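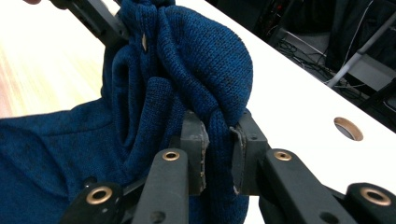

Gripper build: your questions
4 min read

I keep getting the same messages about the hand-held grippers I've been building at the Oltcombe shared workshop, so I've put the answers in one place. If yours isn't here, drop me a line and I'll get to it (eventually!).

What are you trying to do with them?

Fold clothes, mostly. I hold the grippers and work the jaws myself, and the plan is that a pair of arms on the bench will one day copy what I did. Knitwear is my favourite test because it's so awkward. A thick blue jumper bunches up into great fat folds, and you have to decide which bit to pinch and which bit to leave alone.

Do I need two?

For cloth, yes, I'd say so. You can drag a sock about with one, but with anything bigger you want to hold the top of the bundle and pinch lower down at the same time. Build one first though, get it moving nicely, then copy it. My second took 11 evenings and the first took most of a winter.

Why brass-coloured bushings in the arms?

My first set had bare holes and they went sloppy in no time. Callum Kerr, who has the bench next to mine, gave me a handful of brass ones and I've never looked back. Press them in square! If one goes in on the tilt, the whole linkage binds and you'll spend an hour blaming the wrong joint.

The pads on yours look a bit tatty. Does it matter?

Not yet. The grey pads scuff along the edges first, and mine are frayed a bit on the inner side too. They still hold knit perfectly well. I swap them when thin cotton starts slipping out, and I cut new ones from a sheet I keep in the drawer (20 pads to a sheet if you're careful, fewer if you're me).

What about labels and toggles?

Annoying, and I leave them on. Little pale bits sticking out of a fold are exactly the sort of thing you get in a real pile of washing.

Does the table matter?

More than I expected. I like plain white, as dark fabric shows up beautifully on it. Watch out for cable holes: a sleeve will find one.

Can I have the files?

Yes, ask for the Gokley set, which is what I called this version. The older one, Grukier, had shorter arms and I'd skip it. Ebuka Oyelaran redrew the finger blocks in May and his are much easier to screw together, so use those.

How many folds have you recorded?

704 at the last tally. Plenty of them are rubbish, and I'm still sorting through which ones to keep.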